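# Teaching a two-arm robot to tidy a bed by remote control: how many goes, and how do you stop the gripper just squashing the pillow?

Posted in Home Robots > Teaching by hand and remote, 11/30/22

**bastel_bench**

Hello all, first proper post after months of reading! I've been working through tasks with a two-arm setup, driving it myself with a pair of leader arms and recording everything so that a policy can be trained from it afterwards. Table-top jobs went really well. Cups, blocks, a drawer, all lovely. So naturally I got carried away and moved on to a bed.

The job, as I've written it in my task list, is: pick up the pillow, put it square at the head of the bed, pull the sheet flat, stop. I've got 445 recordings so far, which sounded like plenty when I started. The trained policy gets to the pillow nearly every time (very exciting the first time it happened, I may have shouted) and then does one of three things:

- pushes down on the corner and dents it, closes on nothing, lifts away empty
- gets a pinch of the cover only, drags the pillow a few inches, drops it
- hovers. Just hovers. For ages.

When I'm driving I can pick the pillow up without much bother, so the arm is plainly able to do it. I use the head view for getting close and the wrist view for the last bit. The wrist view is the one I struggle with, as it's dark down by the side of the bed and everything further off goes blurry.

So, what I'd love to know:

1. Is 445 simply too few for something this soft?
2. Should I be grabbing the corner, the long edge or the middle?
3. Do I keep the recordings where I fumbled and had another go, or bin them?
4. Would you split pillow and sheet into separate tasks?

I've read the Plalo guide on remote control twice, and it's brilliant on rigid things, but there's half a page on cloth and that's your lot. These are from the bed sessions:
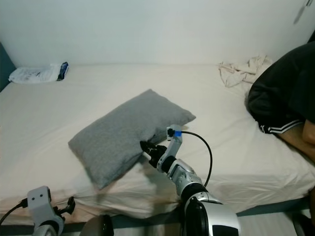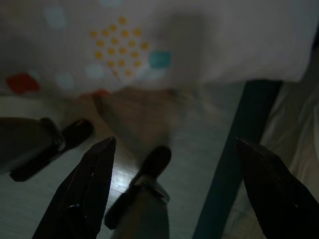

*Head view with the gripper on the corner of the grey pillow; wrist view with the fingers open, looking down past the bedding to the floor.*

A bit more in case it helps. Each recording is one attempt from arms parked to arms parked. I start the pillow at a different angle every time, and I move it left and right but not much front to back. The sheet I just leave however it ended up last time. Lighting is whatever the room is doing. I've not changed the pillow once, it's been the same one all the way through, and I'm starting to wonder whether that was daft.

Also, my hands are getting faster. I watched recording 4 next to one from last week and they could be two different people. Does that matter?

Thanks in advance, I'm having a ridiculous amount of fun with this.

---

**pruvley_north**

Oh I love this one, beds are such a good task! Everything about them is awkward. Soft thing on top of a soft thing, and the soft thing underneath moves as well.

Taking yours in order.

**Numbers.** I don't think 445 is hopeless at all. I had a cushion-on-sofa task working decently with 900, but the first 300 or so of mine were rubbish and I later threw most of them out, so the honest figure is lower. I'd look at what's in them before recording more. Sort them by where the pillow starts and see what's thin. If you've hardly moved it front to back, that's your gap, and the hovering fits: ours hovered whenever the cushion was at a depth it hadn't met. It got close, the picture looked unfamiliar and it dithered.

**Where to grab.** Corner, but come in from the side. Your head view has the fingers pressed against the corner and a dent where they push in, and I'd bet a lot of your recordings have that same press in them. A person driving can feel their way out of it (push, see the fabric bulge, nip the bulge), but the policy learns the push very well and the nip quite badly, as the push goes on for longer. Try this:

- open the fingers wider than you think you need, well before you get there
- come in low, one finger above the corner and one below, sliding over the sheet
- stop, and I mean properly stop, for a beat
- close all the way
- lift an inch and pause again before carrying on

The two pauses made more difference to us than anything else we tried. They do feel silly while you're doing them. If you want to keep the pressing-down style, then at least do it the same way every time, because a mix of the two is the worst of both.

One warning about sliding in low: you'll catch the sheet now and then. Tilt the lower finger up a touch and it mostly goes away. If it does catch, open up, back off in a straight line and start the approach again. That sort of recording is well worth having.

**Fumbles.** Keep the ones where you missed and then recovered cleanly. Bin the ones where you waved about for ages trying to work out what was going on. I have a folder called "maybe" that I've never once gone back to, so I suppose those are binned too.

**Splitting.** Yes, split them! Train the pillow on its own until it's dull. The sheet is a two-handed job really, one gripper holding the edge while the other smooths, and you don't want that muddled up with a pick and place.

On speed, it does matter a bit. You needn't re-record, but I'd drop the slowest ones from the early days and see what happens. Easy to test, just train with and without.

And yes, get a second pillow in there. And a third. Charity shop, a couple of quid each. Different colours if you can, as a grey one on a cream sheet is quite kind to the camera and you may get a nasty surprise with a white one.

---

**sarigul_workshop**

More data. We did 3000 for folding towels and it was still getting better at the end.

Also put a lamp by the bed.

---

**teal_bracket**

Agree with nearly all of pruvley_north's post, so I'll only add the bits that are missing.

The wrist view. I looked at yours for a while, and the thing that jumps out is how much of it is background. There's floor, a couple of furniture legs, patterned fabric hanging across the top, and the bed is only over on one side. The fingertips are the sharpest thing in it. That's a perfectly usable view for the last few inches, but when the gripper is out past the edge of the bed the policy is getting an eyeful of things that have nothing to do with the pillow. With a few hundred recordings it can latch on to them. We had one that steered by a skirting board! Worked a treat until we turned the table round.

Two ways to deal with it, and I'd do both:

**Change the surroundings on purpose.** Different bits of fabric, shift what's on the floor, have things in the room in different places from one session to the next. Every twenty recordings or so, have a quick shuffle. It takes a minute and it's the cheapest improvement going.

**Park the arms so the wrist cameras start over the bed.** Then they see sheet and pillow from the first moment and the floor hardly comes into it. I set a parking pose in March and have used it for every soft task since.

On the lamp, I'd go along with that, short as the answer was. The lower half of that wrist view is really dark. Pop a lamp on for half of your recordings and leave it off for the other half. If you have it on for all of them you've only swapped one fussy policy for another. Watch for shiny patches too; there's already a bright one on the floor.

I don't agree that you need thousands, mind. Towel folding has a lot more steps in it than moving a pillow. I'd fix the approach, record a hundred new ones with the pauses in, train on those alone and compare. If the hundred beats the 445 you'll know where you stand, and you'll have spent an afternoon on it.

One practical thing, check the slack in your wrist cables before you start turning the wrist to come in from the side. With the arm stretched out and rolled over, a loop that looked generous can go tight quite suddenly. I run through the full movement slowly with nothing recording first.

Do post the results, especially if you get as far as the two-handed sheet pull. I've only managed that on a cot mattress and I'd love to see it on a full bed.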